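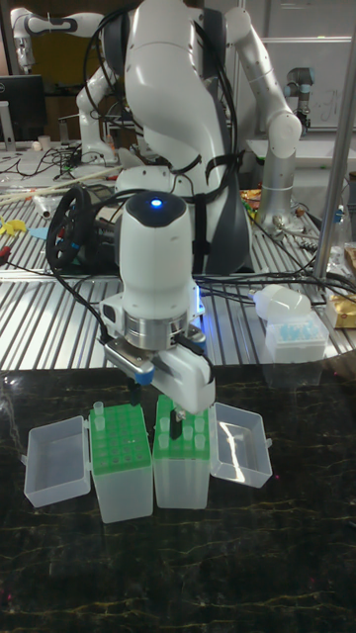
Rack layout is recorded before any tube is moved. For this unit a storage box means a hinged plastic box with a removable rack insert, and a position means one hole in that insert. Two boxes are placed side by side with the lids opened outward, left lid to the left and right lid to the right, so that neither lid covers a neighbouring position. Both inserts are the same green, and colour therefore cannot be used to tell source from destination. Label the boxes on the front wall.

Positions are lettered from the back row and numbered from the left. A1 is the back-left corner. An empty position is entered as a dash. Do not leave the cell blank.
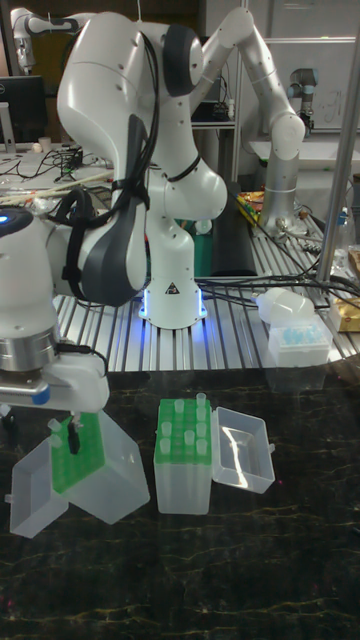 Transfers are entered one line per tube: source box, source position, destination box, destination position, initials. A tube held above the rack belongs to neither box and is not entered until it is seated. If an insert sits at a tilt in its box, stop and reseat it, as the holes will not be vertical and tubes may bind at the rim.

The Dalier sheet has 13 lines per page. Start a new page for each pair of boxes, even where lines remain. Sheets for the April practical use the older Salcedo numbering and should not be mixed with these.

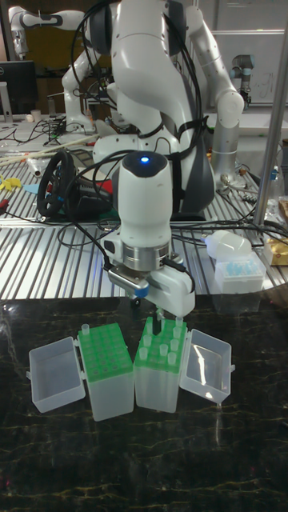

Photo: Hường Hứa / Clirnier teaching collection

Reconciliation. Count both racks at the end and compare the sum with the opening sum. The two must agree. Where they differ by one, check first for a tube left standing in a corner position, then for a line entered twice. A difference of 2 or more means the sheet is void and the layout is recorded again from the start.

Close lids only after the second reader has signed.

Exercise 4 uses the Jukley set, roughly 400 transfer lines. Complete the first 75 by hand. Queries to Thịnh Hoàng.

Revised 12/26/23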